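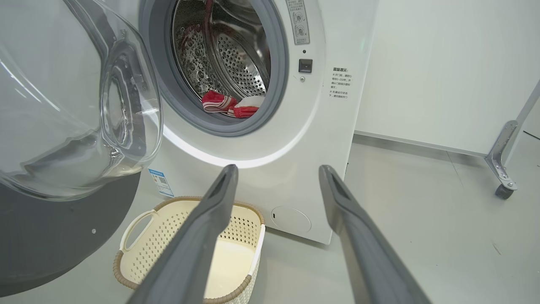 Front-loading washer, door open, with drum and gasket visible.

Reading time: 4 min

Case 819: Resident laundry bookings not carried over to the Enden portal
Property: Geltham Court
Opened by: Dorottya Magyar, Resident Services
Assigned to: Flustmont Application Support
Priority: Medium
Status: Resolved, monitoring

Summary

Residents who reserve a laundry slot through the Enden portal receive a confirmation by email, but the reservation does not show on the door panel outside the laundry room. The panel treats the slot as free and lets a second resident claim it. The fault was first reported in December, after the move from the old paper sign-up sheet to online booking.

Details as submitted

The Resident Services office received complaints from two floors in the same week. In each case the resident held a valid confirmation and found another household using the room at the reserved time. Evening slots are affected. Morning slots appear to transfer correctly. The office has been writing the evening reservations by hand on a sheet taped beside the panel and asks that this be brought to an end as soon as possible.

Please note that the building has 289 registered portal accounts, and that the office is not staffed after 5:00 p.m.

Response 1, Application Support

Thank you for the report. We have confirmed that the reservations are stored correctly in the portal database. The fault therefore lies in the transfer between the portal and the door panel, which is handled by the Qudah scheduling connector. We have asked for the connector log and for the panel's own settings page. Residents should continue to book as usual. No reservations have been lost.

Response 2, Resident Services

The settings page is attached to the case as requested. The panel clock matches the clock in the lobby. The office restarted the panel at 9:15 a.m. and the evening slots remained blank. One resident has asked whether she should cancel and book again. Please advise, as the portal charges a fee for late cancellation.

Response 3, Application Support

Residents should not cancel. Any late cancellation fee charged in connection with this fault will be returned to the account on request.

The connector log shows that each transfer is limited to 50 records. Geltham Court now exceeds that limit on most days. The connector sends the earliest slots first, stops when the limit is reached, and reports the transfer as complete. For this reason no alert was raised on our side, and restarting the panel had no effect.
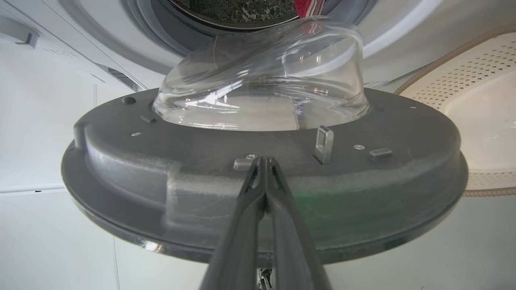
The limit was set when the connector was installed and was suitable for the pilot group of 17 households. It was not reviewed when booking was opened to the whole building. We propose to divide each transfer into pages, so that the connector continues until every reservation has been sent. The change requires a short interruption, during which the panel will show the last schedule it received.

Response 4, Resident Services

The interruption is approved for Thursday at 6:00 a.m., before the first slot of the day. A notice has been placed in the elevator and sent to all portal accounts. The office asks that the panel display a message when a transfer is incomplete. A blank slot should not be shown as free unless the panel has the full schedule.

Response 5, Application Support

The change was applied at 6:10 a.m. All reservations for the day, including evening slots, were received by the panel. A test booking made at 6:25 a.m. appeared on the next transfer and was then removed.

The request for an incomplete-transfer message has been entered as a separate item and will be considered for the next panel update. Until then, Application Support will receive an alert whenever the number of reservations sent differs from the number stored.

Response 6, Resident Services

The handwritten sheet has been taken down. Two fee refunds are still outstanding, and the account details have been forwarded by secure message. Please keep the case open until both have been posted.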